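Two-arm table cell — wrist cable keeps tugging at full reach

Wahyudi Ngau
Looking after a two arm cell, both arms on the one front rail. The thin cable off the wrist camera loops back along the arm and when the gripper goes right out to the middle it pulls the bracket round a bit. Then the view's off and I have to set it again. Tied it tighter, made it worse. How much slack do you lot leave?

Alun Parry
More than you think. Move the arm by hand to its furthest reach, power off, and leave a loop at the wrist that still hangs free there — then clip it down the links. I give mine 20 cm. Dont clip right behind the connector. Check bracket screws too, mine needed doing again after 2 weeks.

Bralora271
just use tape

Alun Parry
Tape creeps when the motors warm up, I'd not. Also make sure the loops can't catch each other when both grippers are in the middle. Run it at 60 percent speed first and watch the cabels, not the grippers. Pics below.
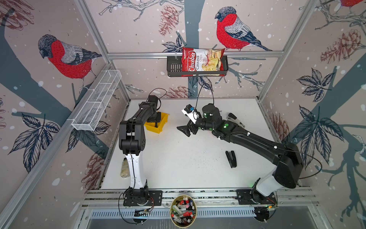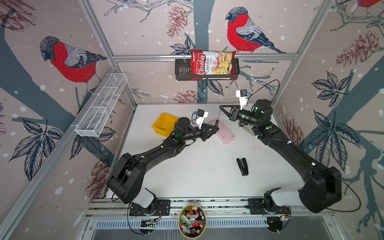
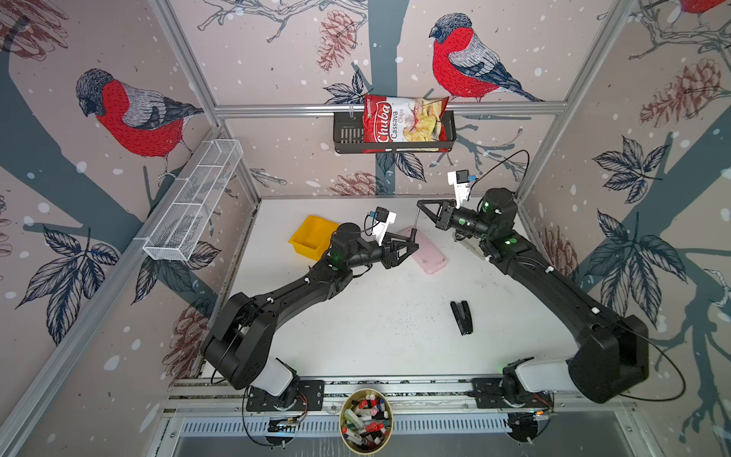 Both arms on the front rail, cameras on the wrists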